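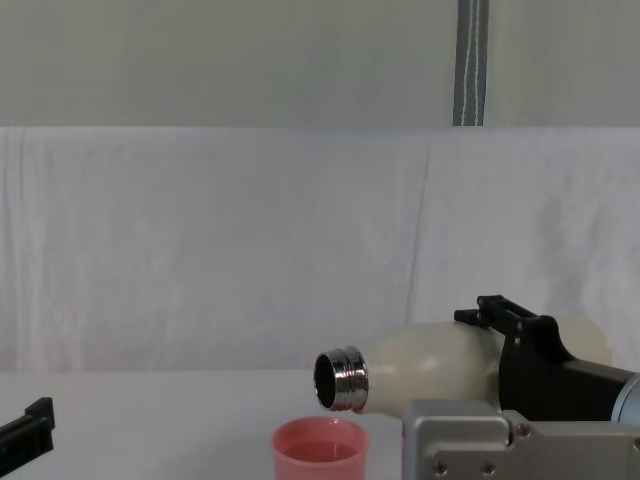 Most of the June budget request was written before I had worked out what we were asking for. I had the arms down as the big item and everything else lumped together as "bits", and the bits are where I went wrong. Pouring is a good task for showing this up. For one arm to hold a bottle on its side over a pink cup you need a gripper with fingers that close round the fat part of the bottle, a bottle with the cap already off, a cup that stands where it is put, a plain table, and a sheet behind it to keep the background quiet. None of those apart from the gripper had its own line in my first draft.

So I have spent the last couple of evenings redoing it, and I am putting the working here because I will want it again next year and I never find my own spreadsheets.

Arms first. We need 2 of them and that has not changed. I looked hard at whether we could manage with one, as it would have made the whole request much easier to get through. For pouring alone you could. But the list of tasks for the second half of the year has opening jars, folding and passing things across, and a single arm would have us back asking for another in the autumn, with a second delivery charge and a second round of setting up. I have left both in.

Grippers next. The quote from Hereck gives a price for the arm "complete", and I took that to include the gripper. It does not. Complete means the arm, the controller, the power lead and the base plate. The gripper is on the next page, and the fingers are on the page after that. Prukberg put it all on one sheet, which I liked, but their delivery time was longer and they would not hold the price past the end of the month. I have asked both to requote with the gripper, one spare set of fingers and the mounting bolts in the same total. If you are doing this yourself, ask for that at the start. It took me five emails.

Fingers wear. I had them down as part of the machine, and they should be under consumables. The pads go first, and after that you start to get slip on anything smooth, and a bottle is smooth. I have put in one spare set per arm now and another halfway through the year.

Then the small things. I had guessed a round 200 for all of it. When I listed it properly, with cups, bottles, jugs, trays, cloths, a backdrop, clips, tape and something to put under it all in case of spills, it came to 442. That is not a lot next to the arms but it is more than double what I had, and it would have come out of somebody's travel. Cups are cheap and I have allowed for plenty. Bottles I had thought we could bring from home, and we can, but then no two are the same size and you cannot repeat anything from one week to the next. I would sooner buy a dozen of the same one.

A word on liquids, as this came up when I sent the draft round. Coloured water is much easier to see in a cup than plain water, and food colouring costs next to nothing. The cost is in what happens when it goes over the side. I have added a cover for each gripper housing, which is one more thing I had not thought about. Ayala do a thin sleeve that goes over the wrist and is meant to be wiped down. It is not cheap for what it is. I have put down 2 and we will see whether they last.

The table I have gone back and forth on. A proper bench from Brukis is 602 with the levelling feet, and a plain white table from an ordinary office supplier is a good deal less. The arms do not weigh so much that a decent table could not carry them, but they do push against it when they move quickly — and if the table shifts even slightly, you are setting everything up again. I have put the bench in as the first choice and the office table with a bracket to the wall as the second, with both prices shown. My experience is that a request with a cheaper option written into it gets read more kindly than one without.

Training time is the line I expect an argument about. I have asked for 5 days in which the people who will use the arms do no other work. Last time we bought anything of this sort we allowed nothing, and it stood under a dust sheet for most of the spring while everyone waited for a quiet week.

Things I have left out on purpose: a service contract for the first year (the warranty seems to cover it, though I have written to both firms to check what it says about liquids), a second controller, and any sort of fancy lighting. The room has even light and I would like to see how we get on.

Things I have probably left out by accident: cables. It is always cables. I have added a line for them with a number I made up, and I will correct it once the requotes are in.

The revised version goes off this week. If Hereck come back with the gripper included and the total is still under Prukberg's, I will go with them and ask for delivery in two lots, the arms first and the spare fingers later, as we have nowhere to store the second lot until the shelves are up.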